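Two arms, one plate and a lot of plastic film

Dwynwen Skyrme has spent most of the spring watching robot hands try to pick up dinner plates. She runs gripper testing at Howells, a small shop that builds two-arm benches for other companies, and when we met in May she was partway through a comparison of two sets of fingers, which the team calls Gokby and Murel after the people who make them.

The bench task is simple to say out loud. Two arms take hold of a plate wrapped in plastic film, one on each side, and lift it together.
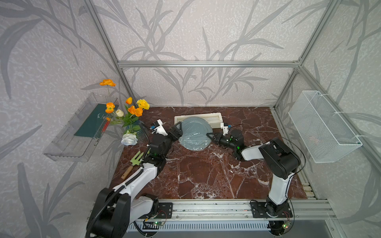
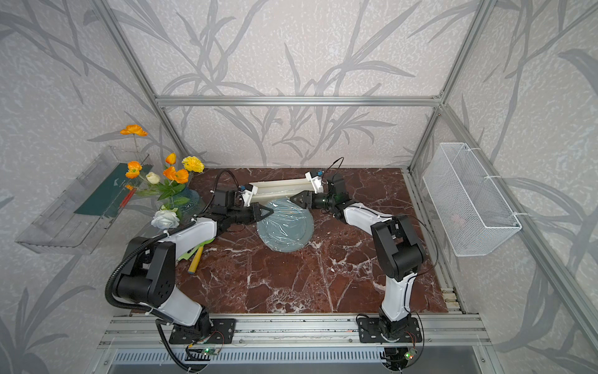 "A bare plate is easy," Skyrme says. "We stopped learning anything from bare plates by the second week. You put film on it and now the surface moves under the finger. The finger holds the film and the film doesn't hold the plate."

She and Ramil Fajardo, who writes the control code, have logged 2671 attempts so far. Each one gets a line in a spreadsheet with the finger set, the closing force, the approach angle and a one-word result. The words are "held," "slid," "tore" and "missed." Fajardo wanted numbers from zero to five. Skyrme talked him out of it.

"Two people will argue all day over a three or a four," she says. "They won't argue over tore."

The Gokby fingers are stiff, with a thin rubber face. They close fast and they are easy to aim. Skyrme likes them for anything with a hard edge. On film they slide more often than she expected, and when Fajardo raised the force to stop the sliding, they started to tear the wrap instead. The Murel fingers have a thicker pad that gives a little. They slid less, but they take up more room, and getting the lower finger under a rim that sits close to the table was a problem from the first day.

"We had 203 misses with the Murel set before we changed the approach," Fajardo says. "Most of them were the same miss. The bottom finger touches down, the arm feels it, the arm stops. It thinks it has arrived."

The fix was to come in flatter and tell the controller to expect some contact. That took him two days, and he is still not happy with how slow it is.

I asked about the cameras, having assumed the wrist cameras did most of the work. Skyrme said they matter a great deal until the last moment, when the fingers are close and the film starts throwing reflections.

"Plastic wrap is a bad thing to look at," she says. "The bright spots move when the arm moves. The software finds an edge, and it's a wrinkle."

They tried turning the lights down, which helped the wrist views and hurt everything else. Now the fixed view finds the plate and the wrist views are used for small corrections. Fajardo would like to swap in a different lens. Skyrme would like him to wait until the finger test is over.

"If he changes the lens now, I can't compare June with May," she says. He agrees with her on this, he says, about half the time.

The part of the job that gets the least attention, according to both of them, is timing between the arms. If one side closes early it pushes the plate toward the other, and the second arm grabs in the wrong place. The first controller they used, a Bisorby unit, ran each arm on its own clock. Their current one runs both from a single clock, and the early closes dropped to 13 in the last full batch. Skyrme went back through the older results afterward and threw out a good number of "slid" entries that she now thinks were timing faults.

"That was a bad afternoon," she says. "I had already sent a summary to Helmut."

Helmut Vogler, who handles customers at Howells, had wanted a plain answer by the end of May about which fingers to order. He did not get one. Skyrme's current advice is Murel for wrapped or soft items and Gokby for everything else, with a note that the mounting plates are the same and a swap takes a few minutes.

She has not tested either set on bowls. The sides slope, the film sits differently, and the flat approach that worked on the plate may not help at all. Fajardo has already started on the code for it. The bowls are on order.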